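The kettle takes a while at Nundine, and Saimi Suominen apologises for it twice before I've even got my coat off. She's run the training side of the company for eight years, ever since it was a couple of benches behind a tile showroom, and she has the manner of someone who's used to visitors arriving with a head full of films. "People come in and they lower their voices," she says, rummaging for clean mugs. "As though the arms might be listening. I tell them the loudest thing in the building is Santeri eating toast."

Nundine builds and trains kitchen robots, meant in the end for the sort of places where the same pot gets picked up and put down all day long: hospital kitchens, school canteens, the big commissary at Jurnitetti that supplies half the cafés in the district. I'd come because of a smaller question, though. A company that makes automation has a workplace too, and I wanted to know what had happened to the people in it once the machines began to take over part of their own day.

We sit down with our tea at a long table near the door, and Saimi starts at the beginning, as she prefers to do with everything. Until last March every practice run was steered by a person. Somebody stood at a bench with a pair of hand controls, moved the arm to the thing that needed moving, lifted it, set it down, tidied up and went again. There were 18 operators then, working in two shifts, and a good operator could keep going for an hour or so before the wrists began to complain.

"It's lovely work for the first week," she says. "You feel like a puppeteer. By the second month you're dreaming about spatulas."

Then came Irnari, the scheduling and practice software that the engineers had been fiddling with in the back office for ages. Irnari lets an arm try a task by itself, over and over, and only calls for a person when it gets stuck or does something it isn't sure of. One operator now looks after several benches where they used to stand at one. You can imagine how that went down at first, and Saimi doesn't pretend otherwise.

"There was a meeting, and it was a terrible meeting," she says. "I'd made slides. Never make slides for that sort of thing. Elli put her hand up and asked whether she was training the robot or training her replacement, and I hadn't got an answer I liked, so I said I'd come back with one. It took me three weeks."
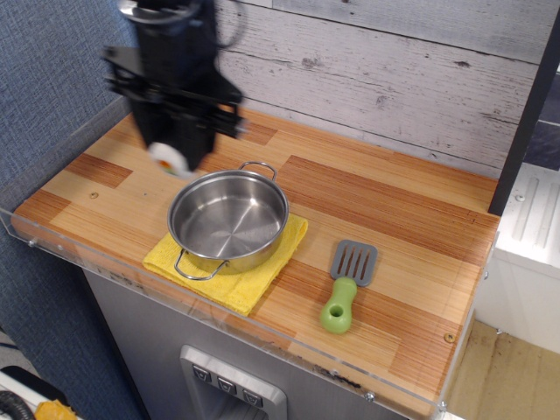
The answer, when it came, was a written promise that no operator would lose hours in the first year, along with a new pay grade for anyone who learned to supervise. Of the 18, two left anyway, one to go back to study and one who simply missed the hand controls and found a job at a crane yard. The rest stayed, and I was able to talk to several of them over the course of the afternoon, some at greater length than they'd probably planned.

Elli Lehtinen, she of the raised hand, turns out to be funny and forthright and not at all sorry for having asked. She came to Nundine from a bakery, where she'd started at four in the morning and had flour in her ears until lunch. "My shoulders are better, I'll give them that," she tells me. "I used to go home and not be able to hang the washing out. But I was proud of my hands in that job. I could do a tricky lift first go, and everybody knew it. Now what I'm good at is noticing. I look over and think, hello, you're about to make a mess of that. It's harder to be proud of noticing."

I ask whether that feeling has eased, and she gives it proper thought, turning her mug round and round on the table. "A bit. They had me teach the new ones how to spot trouble, and I found I had a lot to say. I talked for 32 minutes the first time. Santeri timed me, the ratbag."

Santeri Niskanen is the youngest of the operators, and he's never known a job without this kind of thing in it, so his complaints run the other way. What bothers him is the waiting. When every bench is behaving there can be long stretches with nothing to do but stay alert, and staying alert, he reckons, is more tiring than lifting ever was. "You can't read, because you'll miss something. You can't chat too much, same reason. So you just sort of stand there being responsible."

He and a few others took this to Saimi in the winter, and the result is a rule he's rather pleased with: 30 minutes of supervising, then a swap to something with your hands in it. That might be resetting benches, fixing a worn gripper pad, or going back on the controls to show an arm a task it hasn't met before. The hand controls never went away altogether, it seems, and there's a bit of friendly competition over who gets them.

The person who wrote much of Irnari is Apostolos Giannakopoulos, a large and gentle man who keeps a tin of sesame biscuits on his desk and presses them on anyone who stands still. He's frank about what he got wrong. The first version called for help with a buzzer, the same buzzer for everything, and within days people were flinching at it. "I had thought about the robot's problem," he says. "The robot needs help, so it asks. I hadn't thought about what it is like to be asked, all day, by something that never says please."

The buzzer was replaced by a soft lamp over each bench, and the operators chose the colours themselves after what I'm told was a very long lunch. More to the point, they can now tell Irnari to hold its questions for a few minutes, or to give up on a task for the day and try a different one. Apostolos says the engineers resisted that last part, himself included, and that the numbers suffered a little for it. He'd still do it again. "If a person can't say no to the machine, the person is a part," he says, and offers me another biscuit.

Not everyone I met was won over. Anneli Halonen has been the operators' representative since before Irnari, and she's kept a folder, a real cardboard one, with every promise made in it. She likes the lamps and she likes the swaps. What she wants is for the promise about hours to run past its first year, and she hasn't had that in writing yet. She's also thinking about the kitchen hands at Jurnitetti, who'll have these arms beside them one day and weren't at any of the meetings.

"We got a say because we were in the building," she says. "We could walk down the hall and be annoying. I've asked for some of them to come over here and spend a week with us, on the benches, and be annoying too."

Saimi has agreed to the visit in principle and is looking for the money. When I left she was on the phone to a Mr Pesonen about it, waving goodbye with a teaspoon, and Elli walked me out to the bus stop and told me about the bakery the whole way there.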